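首页 | 通讯 | 测试笔记 | 往期 | 订阅

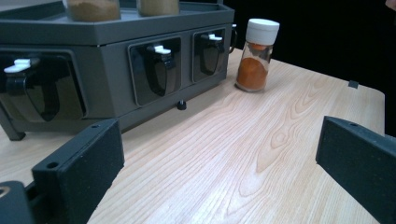

三月这一期的测试栏目继续比较手持夹爪的指块。上一期写的是控制器延迟，这一期回到硬件，对比两套指块：一套是 Skumden 的硬质直角指块，另一套是我们在 Usville 工作间自己改的斜面指块，编号沿用 Prernis 项目的命名，叫 P-2。选任务的时候我们没有用标准积木，而是用了厨房里的东西，原因是过去几个月收到的来信大多在问家用物品。调料任务最能看出区别：深灰色的多面调料架立在浅色木桌上，正面是带白色小拨片的黑色出料口，旁边单独立着一只白盖玻璃瓶，里面装着半瓶左右的橙色粉末。玻璃瓶离调料架很近，指块从侧面进去时，靠架子那一侧能用的空间很小，指块厚度多几毫米，路径就要重新规划。

测试方法和以前一样。每套指块跑 299 次抓取，由同一名操作员完成，中途不换电池，不调相机曝光。每次抓取从夹爪张到最大开始计时，到物体离开桌面并保持稳定为止。掉落、打滑后重新夹住、碰倒旁边物体，三种情况分开记。只碰到旁边物体但没有碰倒的，记在备注里，不算失败。

先说玻璃瓶。硬质直角指块的夹持力很直接，手柄按到多少，瓶身就受多少力，操作员上手快。问题在于接触面太窄，圆柱形的瓶身容易绕着接触线转，抬起来以后瓶子会慢慢歪向一边。299 次里有 17 次出现了明显的转动，其中多数发生在夹持点偏高的时候。把夹持点往下移，情况会好一些，但是手腕角度也要跟着压低，相机离桌面就近了，画面里能看到的周围环境变少。做数据采集的读者应该知道这意味着什么：后面的模型在接近阶段可参考的东西也少了。

P-2 的转动问题轻得多。指块前端收窄，进入窄缝时比较从容，贴住瓶身以后接触面又比直角款大。代价是手感偏钝，操作员要多练一阵才能判断夹到什么程度算够。我们让操作员先空练一个上午再开始计数，下午的结果才进表。

相机的位置也试了两种。第一种装在手柄正上方，视线沿着指块往前看，两个指尖都在画面下部，物体在中间偏上。第二种往后退、往上抬，能看到更多桌面，但是指尖和物体接触的那一小块变小了。对玻璃瓶来说第二种够用，瓶盖和瓶身的边界清楚。换成浅色、圆形、没有花纹的东西，第二种就不太行，边缘和高光混在一起，单看画面很难判断指块到底有没有贴上去。

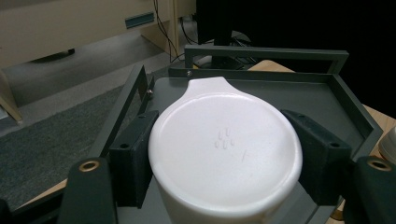

所以白色容器这一组，我们最后只保留了第一种相机位置的数据。容器是圆的，表面光滑，比瓶子宽，指块要张得更开才放得进去。直角款在这里反而表现不错，宽的物体不容易转，夹紧以后抬起来很稳。P-2 在张开到接近极限时，斜面和物体之间的角度变了，有效接触的部分往前端移，操作员的反映是“像用指尖捏着”。我们试过在斜面上贴一层薄硅胶，打滑少了，但是贴片在连续使用之后边角翘起，得停下来换。贴片的胶水换过两种，差别不大，这里不展开。

托盘带来的麻烦比预想的多。托盘四周有立起来的边，夹爪从上方下去没有问题，从侧面斜着进去就可能先碰到边。直角款的前部比较厚，碰边的次数多一些。以后做这类任务，我们会把托盘的位置写进任务说明，统一从上方接近，免得不同操作员各走各的路线，数据没法放在一起比。

控制器方面只有一处改动。原来的开合信号在接近闭合时有一段死区，手柄已经在动，记录下来的开度没有变化。Đồng 型控制板更新固件以后，这一段可以自己标定。标定流程不复杂：完全张开按一次，完全闭合按一次，再夹住一个已知宽度的量块按一次。建议每次换指块以后都重新做，两套指块的零点不一样，混着用会让开度整体偏一截。我们自己就忘过一次，有一批数据只能作废重采。

全部测试下来，连同练习和作废的部分，一共记录了 3693 段抓取。清理以后的表格会放在下载区，字段包括指块型号、相机位置、物体类别、夹持高度、结果和备注。原始视频暂时不放，体积太大，有需要的读者可以来信说明用途。

眼下的建议：任务以细瓶、小罐为主，用 P-2 这类前端收窄的指块；以碗、盒、宽容器为主，直角款更省事。两类都有的话，先从直角款开始，把夹持高度压低，等操作员熟练以后再换。P-2 的图纸还要改一处螺孔位置，现在的孔太靠前，拧紧时工具会刮到手柄外壳。改完以后和表格一起放出。

下一期比较两种手柄的重量分布，以及长时间手持以后操作误差的变化。

读者留言（4）

灰鹤：我们这边也遇到瓶子转的问题，后来在直角指块上开了一条浅的 V 形槽，细瓶好了很多，但是夹扁平的东西变差了。你们试过开槽吗？

编辑部回复：试过一版，没有进这次的对比。槽的深度对结果影响很大，打算单独写。

北窗：死区标定那段很有用。请问量块用多宽的？

编辑部回复：选在最大开度一半附近就可以，关键是每次用同一块。

木薯：硅胶贴片翘边可以试试把边缘包到指块侧面再粘，我这样用了一个多月没有翘。

三号机位：希望表格里能加上环境光照的字段，白色物体那组肯定受影响。

联系我们：请使用站内来信表单 | © Usville 工作间通讯 | 转载请注明出处 | 返回顶部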